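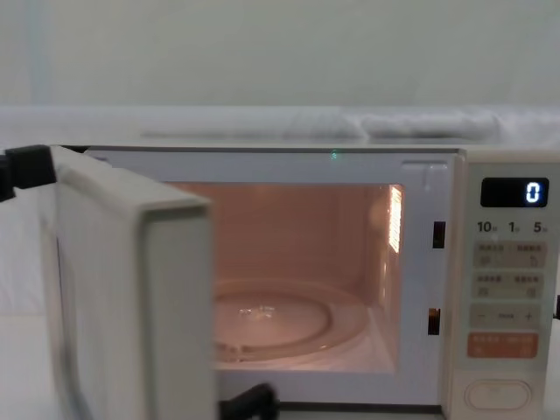
Speaker notes, kitchen evening, Gumeo community kitchen
Talk two: the microwave, and how to look after it
Length: 40 minutes with questions
Speaker: Zuzanna Bielecka

Opening (keep it quick, people still have tea in their hands)

Hello everyone, lovely to see the room so full. I'm Zuzanna, and I am going to talk to you about microwaves, which I know is nobody's idea of a glamorous evening, but I love them and I hope you'll go home and open yours with fresh eyes!

Ask: who has a microwave at home? Hands up. Keep your hand up if you've taken the glass plate out in the last month. (Wait. Hands will drop. Be kind about it, mine would have dropped too before I started doing these talks.)

Say that this talk follows on from Leszek's one on fridges in April. If anybody missed that, the handout is on the table by the door.

Part one: what's in there

Most of us only ever see the inside of a microwave for the two seconds it takes to shove a bowl in. So start with it empty, door wide open, light on, and have a proper look.

The plate first. Round, glass, sits in the middle. Under it there's usually a ring with little wheels, and in the centre a hub that turns the plate. Those bits need to sit together properly. If the plate wobbles or knocks as it goes round, nine times in ten the ring has slipped or there's a crumb under a wheel. Tell the story of Grigore's rice: one dried grain, a week of clicking, and he was pricing up a new oven.

Then the walls. Soup goes up as well as out, so look at the ceiling of the oven too. People never do. Get your head down and look up.

Then the vents. On many ovens you'll find a patch of tiny holes on a side wall, often with the lamp shining through. Wipe over it with a cloth that's been wrung out well. Don't spray anything at it, ever. Spray the cloth if you must. 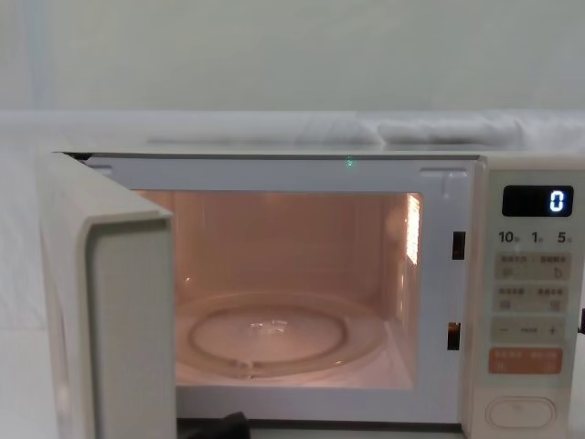
The door edge and the front of the oven get the most neglected of all. Look where the door meets the frame, all the way round, and at the slots where the catches go in. Grease loves that edge. A soft damp cloth, then a dry one, and don't poke anything into the slots. If the door doesn't close flat, or the catch feels loose, stop using the oven and have it looked at. Say this one slowly and say it twice.

Pause for questions here, there are always some about doors.

Part two: the bowl of water trick

This is my favourite part of the evening!

You need: a microwave-safe bowl, water, half a lemon or a spoonful of white vinegar, and a wooden spoon or a wooden skewer.

Half fill the bowl. Squeeze the lemon in and drop the skin in after it. Stand the spoon in the bowl so the water bubbles up gently instead of jumping at you. Heat until it steams well, then leave the door shut for 6 minutes. Really leave it. The steam does the scrubbing for you, and every time I've been impatient I've ended up rubbing at a lump of cheese for twice as long.

Bowl out with oven gloves (it will be hot, remind them), plate out once it has cooled, ring out. Wipe the ceiling first, then the back, then the sides, then the floor. Plate and ring go in the sink with ordinary washing-up liquid. Let the glass cool before it meets water, please. Wojciech has a good story about this if he's in the room, so look round for him.

Dry everything. Put the ring back, put the plate on, give it a little turn by hand until you feel it settle on the hub. I find that tiny clunk so satisfying.

Leave the door open for a bit afterwards so the air can get in. If yours lives on a low surface and you have small children or a nosy cat, stay with it while it airs.

Part three: smells

Fish, popcorn, and the curry that boiled over. The lemon bowl sees to most of it. For the stubborn ones, a saucer of bicarbonate of soda left inside overnight with the door shut. Put a note on the door! Tomás heated his for a full minute at breakfast and told us all about it, with pride.

Burnt popcorn is in a class of its own. Do the lemon, do the bicarb, air it, do the lemon again. Be honest with people that it can take a few days.

Part four: the panel and the buttons

Off at the wall first if you're going to wipe the buttons, otherwise you'll set it going. Then a barely damp cloth, top to bottom. Sticky fingerprints collect round the time buttons, always the ones you use most. You can tell a lot about a household from which button is grubby. (Mine is the one minute. Ask the room for theirs, it gets people chatting.)

No scourers on the panel, they take the numbers off. Someone brought one to the spring session with hardly a label left, and the whole family was working it from memory.

Part five: how often

What works in my house:

Crumbs and splashes: as they happen, while they're soft.
Plate and ring: once a week with the washing up.
Lemon bowl: every other week, or after anything with tomato in it.
Door edge and catches: when you do the lemon bowl.
Behind and underneath: when you next move it, and do move it.

On that last one, check what's around the oven as well. Cloths, tea towels and cushions creep up on top and behind, and an oven needs room to breathe. The booklet will tell you how much space yours wants. If the booklet is long gone, most makers put them online under the model number.

If there's time: covers. A vented lid or an upturned microwave-safe plate over the food saves you half of everything I've just said. I have 12 lids to pass round so people can see the different sizes. Please get them all back this time.

Questions that usually come up

Can the glass plate go in the dishwasher? Mostly yes, check the booklet.
Can I run it with nothing inside? Please don't. Lamp on with the door open is fine for cleaning.
The lamp has gone, can I change it? Leave it to a repairer, the insides aren't safe to open up at home.
Does a scratch on the plate matter? A light one, no. A chip or a crack, replace it.

Finish by sending them over to Leszek's table for the sign-up sheet. Next talk is ovens, there are 18 places, and bring your worst baking tray!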